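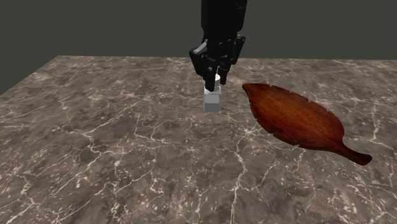 How long should you rest a sourdough loaf before you cut it? I wait 73 minutes for a small one, and for rye I wait until the next day.

My first loaves from Juhl flour were sticky inside and I blamed the oven. Then I left one alone overnight, and the crumb was fine.

Now I bake at 9 in the evening, so I am asleep when the temptation is strongest - this helps me very much.
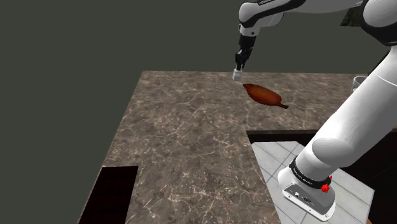 A reader writes that her rye needs two days, wrapped in a linen towel, and that one day is for impatient people. Maybe she is right.

I will try it in May, with 21 percent whole grain. The starter is still young and smells a little of apples.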